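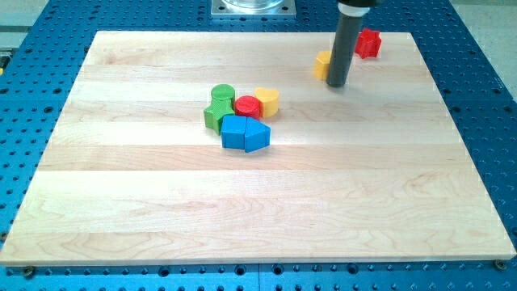
A maple board bolted to a perforated table.

Home | News | Publishing | Reissues | Rights | Contact

Montoya sets March release for Zaltelard story collection

Print this article | E-mail this article
Shares: 78 | Comments: 4

Montoya will publish a new paperback edition of The Zaltelard Stories in March, the first time the full cycle has been available in one volume. The book collects the short fiction set in the Zaltelard colony together with the novella "Kodgate," which was previously sold only as a separate booklet.

The first printing is 2000 copies. Of these, 1000 are assigned to bookstore orders already received and the remainder will be held at the Fekumow warehouse for reorders. Fekumow took over distribution of the Montoya list last year and handles both trade and library accounts.

The text was prepared by Gisela Gaete, who also edited the publisher's two earlier reissues in the same format. According to the editorial note, the stories were set from the magazine versions and checked against the author's carbon copies where these survive. Carbon copies exist for all but two of the stories. In those two cases the magazine text is followed without change, apart from the correction of plain printing errors, which are listed at the back of the book.

The order of the stories has been changed. Earlier collections placed them by date of first printing, which put several colony stories ahead of the ones that explain how the colony was founded. The new edition follows the internal chronology given in the author's notebook. Dates of first printing appear in a table after the last story, so that readers who prefer the older sequence can reconstruct it.

"The notebook order was settled before the last three stories were written, so their position is an editorial decision," Gaete writes in the note. "I have placed them by the ship names, which are consistent throughout the cycle. One of the three could reasonably stand earlier."

"Kodgate" closes the volume. The novella follows a survey crew sent to inspect a transit station that has stopped reporting, and it uses several characters from the shorter pieces. The booklet version was cut to fit a fixed page count. The new edition restores a chapter and a half from the typescript, including the full inspection report that the final scene refers to. The restored passages are not marked in the text. Their start and end points are given by page and line in the textual notes.

The paperback runs to 235 pages, including the notes and the table. It is printed in the same trim size as the other Montoya reissues, with the same typeface and a slightly narrower inner margin. The map of the colony has been redrawn from the author's sketch and moved from the inside cover to a page facing the first story. Place names on the map now use the spellings found in the stories; the older map had several that differed.

An electronic edition will follow after the paperback. Montoya said it will carry the same text and notes, with the notes linked from the relevant passages. There will be no hardcover. Libraries that need a reinforced binding can order one through Fekumow at an added charge, with a longer delivery time.

Review copies are being sent out now as bound proofs. The proofs lack the map and the final version of the textual notes, and reviewers are asked to check quotations against the finished book. Page references in the proofs will also change slightly once the map page is added.

Stores that placed orders for the "Kodgate" booklet will have them canceled, as remaining stock of the booklet has been withdrawn. Orders can be moved to the new edition on request. The account form has a box for this, and changes received before the end of the working day, 5 p.m. warehouse time, are entered the same day.

Print this article | E-mail this article
Comments (4)

Previous | Next | Back to News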